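Home Skills 1, Week 6: Sorting Before Folding
Notes by Hubert Kaczorowski

I used to fold straight out of the heap and then wonder why it took me all evening. So this week we sort first! Put everything on the bed (pillow end up, so you don't bury it) and pull out one thing at a time. Tangled stuff, like a printed cloth twisted up with something dark gray, gets a gentle shake, never a yank.
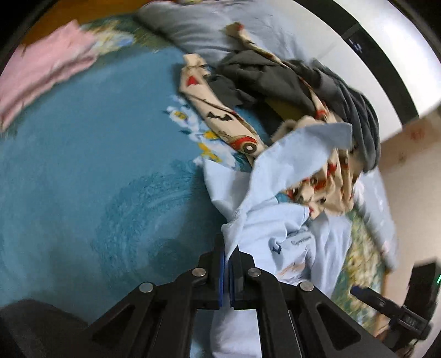 Making your piles
I go with shirts, bottoms, bedding and small stuff. If you can't tell what a crumpled thing is, open it flat before you decide. I've folded a pillowcase as a T-shirt more than once.

For next time
Bring one unsorted load from home, 29 pieces at most, please, the tables in the Faline room are small. Handout 7 covers sleeves.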